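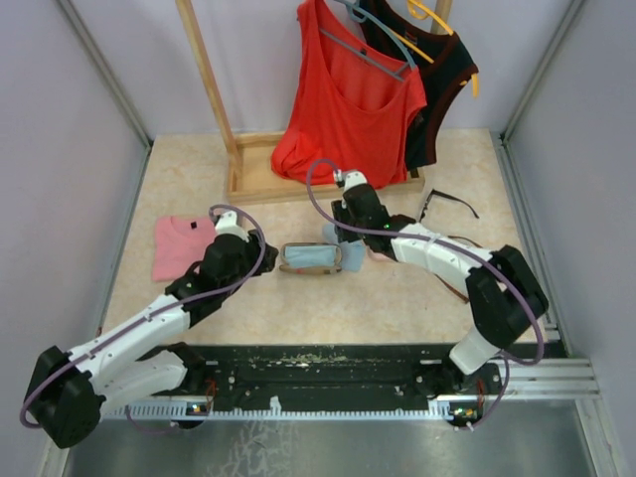 Borurmont cell with a garment task set. The right gripper is holding a light blue cloth item in front of the rack.

Category: Teaching Stations > Two-Arm > Bench Cells

Borurmont Two-Arm Teaching Cell

The Borurmont is a bench cell for recording manipulation tasks by demonstration. An operator moves a pair of leader arms outside the enclosure and the two follower arms inside repeat the motion on the work items. Joint positions, gripper opening and camera images are written to one time-stamped file per demonstration. The same cell can then play a recording back or run a policy trained on a set of recordings, with no change to the mechanical setup.

The cell is supplied assembled on its frame. Leader arms, camera and controller are packed separately and connected on site.

Enclosure and work surface

The frame is aluminum. Back and side walls are plain lavender panels. The tabletop is cream with a faint marble-like pattern. Wall panels are held by clips and can be exchanged for other colors, but all recordings intended for one training set should be made with the same panels fitted. Plan exterior lighting so that the operator does not cast a shadow onto the tabletop.

Both follower arms are mounted on a single black bar across the front edge of the table. The spacing between the bases is set at assembly and entered in the cell configuration file. If a base is unbolted for service, run the alignment routine before making further recordings. Earlier recordings remain valid only if the measured offset is within the tolerance printed at the end of the routine.

Follower arms

The followers are built from white link shells and black joint housings. Arm cables run outside the links, with a free loop at the wrist. The loop must stay long enough for the full wrist rotation. Do not tie it back to the forearm. A cable that is too short will pull on the wrist joint and the error will be stored in the demonstration as if the operator had made it.

Each arm reports 7 channels: the arm joints and the gripper opening. Commanded and measured values are stored as separate streams.

Grippers are parallel-closing. Closing force is limited in software and can be set per task. For fabric, use the low setting and let the operator close fully onto the material. For hard items such as eyeglass frames, record with the position limit enabled.

Leader arms and modes of teaching

Remote: The operator holds the leader grips and watches the cell directly or on a monitor. This is the default mode. Joint motion is copied one to one. Scaled motion is available for fine work, and the scale factor is saved in the file header.

Hand guiding: The follower motors are switched to gravity compensation and the operator moves the arms themselves. The front must be open for this mode. Hands and sleeves will appear in the camera images, so hand-guided recordings are normally used for waypoints and fixture positions and kept out of image-based training sets.

Correction: A policy or playback runs and the operator takes over with the leader arms when needed. The leaders are driven to match the follower pose before control is handed over. The takeover point and the return point are both marked in the file.

A foot pedal starts and stops recording. A second press within the grace period discards the last take. The grace period is set in the Proder settings menu.

Recording software

Proder is the recording and review software included with the cell. It samples both arms and the camera at a common clock. Arm data is recorded at 70 Hz. Camera frames are stored with their own time stamps and matched on export.

Each take can be given a task name, an item list, an operator code and a result. Takes can be trimmed at either end but not edited in the middle. Export is to open array and video formats. A command-line tool is included for batch export.

Proder does not train policies. Training is done on the customer's own machines with the exported files.

Garment task set (option)

The garment set is intended for work with soft items and hangers. It is built around a wooden rack with a shallow rectangular tray as its base, placed at the back of the table. Garments hang from the rack on plastic hangers. Folded shirts, a fabric pouch and small accessories such as sunglasses are set out on the open part of the tabletop. Colors of garments and hangers vary by batch.

Notes for use:
- Mark the rack position on the tabletop with removable tape under the tray, where the camera does not see it.
- Long garments will bunch in the tray. Leave them that way if the finished system is expected to handle it.
- Vary the position of loose items between takes. Keep the rack fixed for the first set of recordings and move it only in a later one.
- Dark items give low contrast on a fixed camera. Check the exposure with the darkest garment in place before starting a session.
- Straps and cords should be kept clear of the arm bases during homing.

Included

2 follower arms with grippers, mounted
Matching leader arms with grips
Enclosure frame with wall panels and tabletop
Fixed camera with bracket
Controller and power supply
Foot pedal
Proder license for one workstation
Alignment gauge
Printed setup guide

Not included: workstation, monitor, operator seat, task sets.

Maintenance

Wipe the tabletop with a damp lint-free cloth. Do not use solvent on the wall panels. Scratches on the mounting bar have no effect on accuracy. Check base bolts monthly and wrist cables before each recording session. Gripper pads are a wear part and should be changed as a pair on each gripper. After a pad change, repeat the gripper zero routine so that the opening values stay comparable with older takes.

Known limits

The leader arms do not return contact force. Operators learning to handle thin fabric usually press too hard into the table at first, and these takes should be marked as practice in Proder so that the export tool leaves them out. The two arms have a shared work zone in the middle of the table. Collision checking covers arm against arm and arm against table. It does not cover the rack or other customer fixtures unless these are entered as blocks in the configuration file.

Ordering

Cells are built by Plunberg and sold through Chaiyaporn. Stock configurations ship in 7 business days. Custom panel colors and non-standard base spacing are quoted on request. Technical questions before purchase: Aurelia Strebel, applications desk, Chaiyaporn.

Page revised 30 July 2020. Specifications apply to cells delivered with the current controller.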